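Progress notes for March – Turnia laundry and linen sorting

Hi all at Prosser,

Good news first – the washer is in the room! It's a white front loader, and it stands right out in the middle of the floor until the Rirkovholm plumbing quote comes through. We've been through 40 sheets so far, and the folding guide is on its second draft (much shorter, you'll be glad to hear).

Spending stands at 1,070 out of the Fusach grant, mostly on linen and tables. I still owe you 2 receipts, sorry!

The big off-white sheets are slow going because they rumple the minute you let go of a corner, so I'd like 4 more weeks on those before we start on towels.

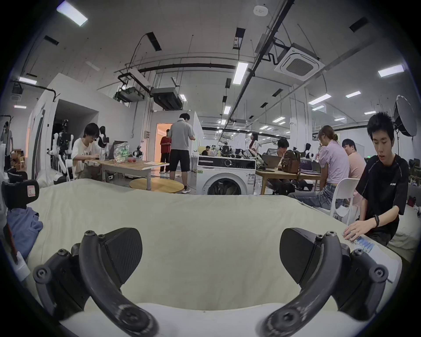
If the extra weeks are fine with you, just reply to this and I'll move the towel order to April.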